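Saturday, December 5, 2020
Flosondale bench, trial of the Florine laundry package

A long day, and I am writing this with my coat already on, so forgive the wandering. Hanan Abou Jaoude asked for something she can read before she speaks to Nseir about whether we keep the package or send it back when the trial runs out, and I would like her to have the small things as well as the big ones.

Setting up went more kindly than in September. The new installer found both arms first time, the hand calibration took 22 minutes from cold, and the printed guide has at last been put in the right order (whoever at Nseir did that, thank you, and please have a biscuit on us). I did have to go back and load the cloth settings by hand, as the package still starts up expecting towels every time. Nizar Sayegh thinks there is a line in the start-up file that would cure it. I looked for it and got lost, so that one is his.

We ran the unloading routine through the morning and the loading routine after lunch, 70 attempts in all, and 516 came up as the fault number so often that I can now type it without looking. It means the planner has given up on finding a path for the wrist, and it nearly always came while both arms were low and close together.

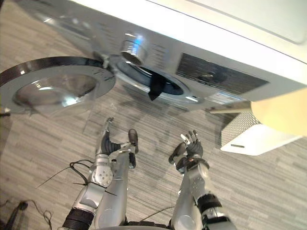 Florine sells this package on its handling of soft things, and I have to say that is the part I have warmed to most. The grip is gentle, it lets go when asked, and the fingertip readings are far steadier than those on the Wastitum kit we had before. What it lacks is any feeling for how much cloth is still to come. A black cloth hanging over the rim of the drum in a point, as we had it on the bench, is a lovely easy thing to pinch, but the routine treats the point as the whole item and plans a pull much too short for it. Lengthening the pull by 15 centimetres in the settings helped a good deal, and I have left it that way.

The open door is the other matter. The package wants the door drawn in as a flat disc, and ours has a fat domed glass that sticks out a long way, so I have padded the shape in the model until the left arm keeps a polite distance. It makes the approach slower - I don't mind that for now, though Nizar does, and he will tell you so.

Support answered my message within the hour, on a Saturday too, which I thought very decent of them. They say a proper door editor is coming but would not give me a month. I asked about the towels as well and got a nice reply that did not answer the question.

My own leaning, Hanan, is to keep it for another term at the lower tier and not pay for the folding add-on yet. I would want to see the 516 business sorted before spending more.

To do: Nizar to look at the start-up file. Me to tidy the left arm cables and copy the new pull length into the shared settings. Ask Nseir whether the lower tier still includes phone support.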